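Open Day at the Borkowska Works

I had wanted to get inside the Borkowska building for years, mostly on account of the game boards they have in the front window, so when the November open day was announced I put my name down the same evening. Entry was by timed groups and mine was the first one in. Wonderful! I had the floor almost to myself for the first few minutes, and I spent them with my nose over a tray of half-sanded knights.

The tour starts in the timber store, a long cold shed that smells better than any bakery. Boards rest there for 7 months before anyone puts a saw to them, and the man who looks after the racks let us lift two pieces of the same size to feel how different they were in the hand. Then you go up a steep stair to the cutting room, where the light and dark strips are glued side by side, sliced across and flipped to make the checkered pattern. I knew in a vague way that this was how it was done, but seeing it done at full speed, with the glue still shining along the seams, is another thing. I could have stayed for an hour.

They turn out 1,000 boards a year, plus a smaller run of travel sets under the Wildale name (the box folds in half and the pieces live inside - I bought one, of course).

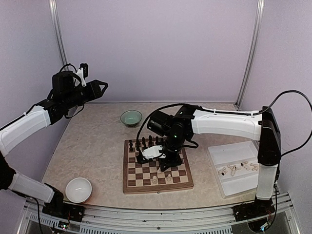 Words by Dilwyn Watkins
Posted 14 Jan 2021 in Visits

The wooden chessboard on the marbled tabletop was my favorite stop of the day. A board looks so good on a pale surface like that, cream and light tan running through it, and the little green bowl over on the left is a lovely bit of color. I went back for a second look before lunch and again on my way out.

Lunch was in the packing hall, at long benches, with soup from the Hellow cafe across the yard. Get the barley one if you go. Some 200 people came through over the day, I was told at the door, and by noon the line for bread was out past the coat hooks, but everybody was in a good mood and I got talking to a couple who had brought a very old board along to ask about a split corner. The finishing team had it out of its bag and under a lamp before the soup was gone.

The afternoon was oiling and polishing, which you could try for yourself on an offcut. Mine came out streaky. Go with the grain, use far less oil than you think, and wipe it off sooner than I did!

Parking is behind the works, and the side entrance has a ramp. The shop takes cards, and it stays open until the last group is through.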